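The Summer Makers' Shop Is Back in Clullance (And It's Bigger!)

Home / News / The Summer Makers' Shop Is Back in Clullance

July 12, 2026

I've had the keys for two days and I already have glue on my good trousers, so it must be time for the summer makers' shop again! We open on Saturday morning at ten, in the old chandler's on the harbour side of Clullance, two doors up from the bakery. If you came last year you'll remember the front room, where you had to breathe in every time somebody wanted to look at the mugs. This year we've got the back room as well, and the little yard behind it if the weather behaves.

We're open Saturdays and Sundays until the end of August, ten till five. I did think about Fridays, but I also have a job, so Fridays will have to wait.

What's in it? Lots of the things you asked for last summer. The tide tea towels are back (the blue ones and a new mustard one), and so are the greetings cards with the harbour wall on them. I printed 1000 of those in March thinking they'd see me through to Christmas, and then the spring fair came along and I had to order another 2000, so please don't be shy, there are 3000 reasons for you to write to your aunt. The small framed prints are on the left as you come in. The big ones are upstairs and you'll need to ask, as the stairs are steep and I'd like to go first.

Priedītis are joining us for the first time and I'm very excited about it. They make linen aprons, napkins and these lovely plain bread bags with a drawstring, all cut and sewn in their workshop out on the Mill Road. I've had one of the bread bags at home since Easter and it's been through the wash more times than I have. They're bringing offcuts too, sold by weight, so quilters may want to be early.

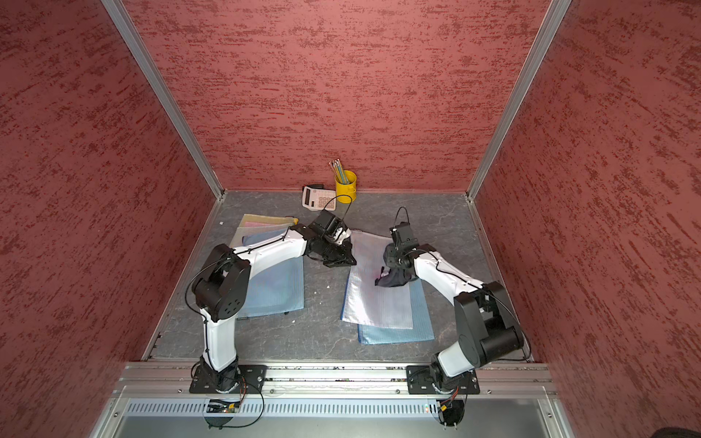
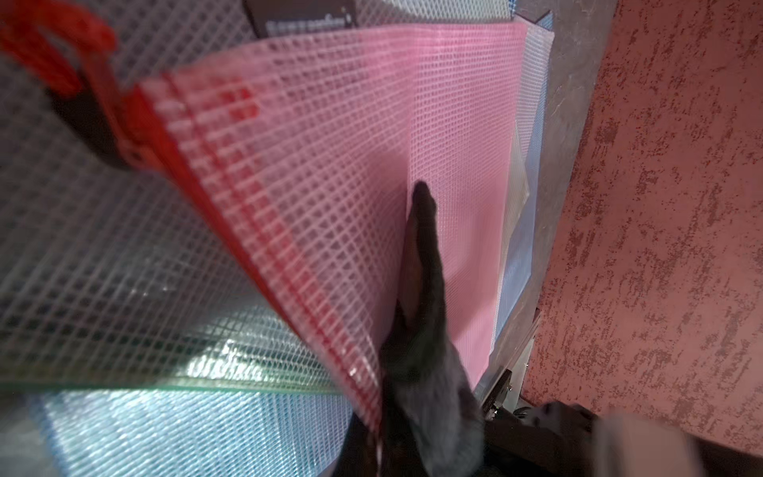 Akeo will have the back room for the first three weekends with their candles and soap. The sea kale one smells much better than it sounds. They're also doing refills, so bring your old jar back with you and you'll get a bit off the price - any size, as long as it's clean and hasn't got a crack in it. After that the room goes over to local pottery until we close, and I'll put up the list of potters as soon as I've got it straight myself. Two of them are still deciding between weekends and I'm trying not to nag.

A word about paying. Last year the card reader sulked whenever a ferry came in, and a good few of you very kindly ran up to the cash machine in the rain. We've moved over to Dokitz for the till this summer and so far it's been fine, though I've only sold myself a pencil on it. Cash is still welcome. If you're holding one of last year's gift vouchers it's good until the end of August, even if the date on the back says otherwise (that was my typing, sorry).

There's one special edition, and it's the thing I get the most emails about, so here goes. The lighthouse print is being done in a run of 297, numbered and signed. I meant it to be a round number, but three got smudged when I leaned on them, and they're now on my kitchen wall. It's one per person on the opening weekend, and anything left goes on general sale from the Monday through the website. I can't hold any back, not even for people who've brought me cake before.

Parking is the usual muddle. The harbour car park fills up by eleven on a dry Saturday, so try the field by the cricket club and walk down the steps, it takes five minutes and there's a nice view of the boats. The front door has one shallow step and we've got a ramp for it, just knock on the window. Dogs are fine downstairs if they're fine with crockery.

On the Saturday evening we'll stay open until eight and there'll be something fizzy, something not fizzy and a table of things from the bakery. No tickets, just turn up. There's also a drop-in table in the yard that afternoon for children who want to make a card of their own, with ink that the packet says will wash out.

If you make things yourself and you'd like a shelf in August, I've still got two going. Email me through the contact page with a couple of photos and your prices, and I'll get back to you once the window display is done and I've found the other box of hooks.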